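4.2 Two grippers, one bench

I'll admit I went into this part of the study rooting for the Flulter. It's the soft one, it's fun to watch, and Hye-jin Ra had spent most of November getting its pressure controller to behave (thank you, Hye-jin!). The Solten is a plain parallel-jaw gripper, and I figured it would bruise everything we own.

We ran both on the same arm with the same controller gains, and swapped only the fingers and the wrist plate. Fruit went on the wooden table along with the wicker basket on its woven mat, as in Figure 3, and we kept the low camera view the whole way through, even though Oduor Mutiso argued for moving it up. I still like it down there. You get a really good look at the gap between fingertip and tabletop, and that's where most of our trouble started.

The Flulter was lovely on the mango, no complaints at all. Small round fruit was another story – the fingers need room to curl underneath, and they kept nudging the lime along the table before they'd closed on it.
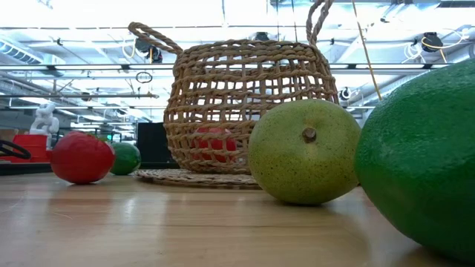

Figure 3. Table layout for the gripper comparison, low camera view.

The basket handles went the other way from what I'd guessed, too. The Solten jaws took hold of a handle cleanly, while the soft fingers slid along the loop and let the whole basket swing. Graciela Aravena suggested a rubber sleeve on the two outer fingers, and we tried that next with the colour thresholds and grip force left alone. Those runs are in Section 4.3.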